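2019-08-27

Evening, with tea

I meant to write last night and fell asleep over the laptop instead, so this is two days squeezed into one. Most of it went into the planner. Jurčo (I still love that name for a piece of software) kept asking for approach paths that were perfectly legal and perfectly silly, big swooping things over the drive cage when a short hop would do. I raised the cost on wrist rotation, reran all 271 saved poses, and read the log with my feet up on a chair. Much calmer paths! The search still stops at 700 milliseconds, and I'd like to leave that alone until Millden is done with it.

Perception is the fussier half. Fundo has 3,423 labeled views now, and I'm still not happy with how it handles the open bracket on the CPU socket, which is such a small, shiny thing to be looking for inside a big dark case.

The bench today, with the Dell on its side and the socket open:

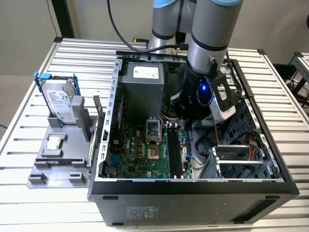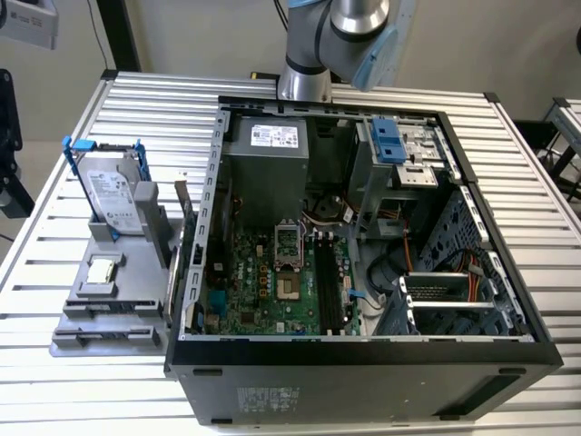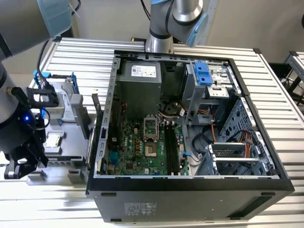

For tomorrow

Merge the rotation cost into the Olteck branch, then relabel the socket views before lunch. Go through the 2 timeouts from the rerun slowly, and buy more tea.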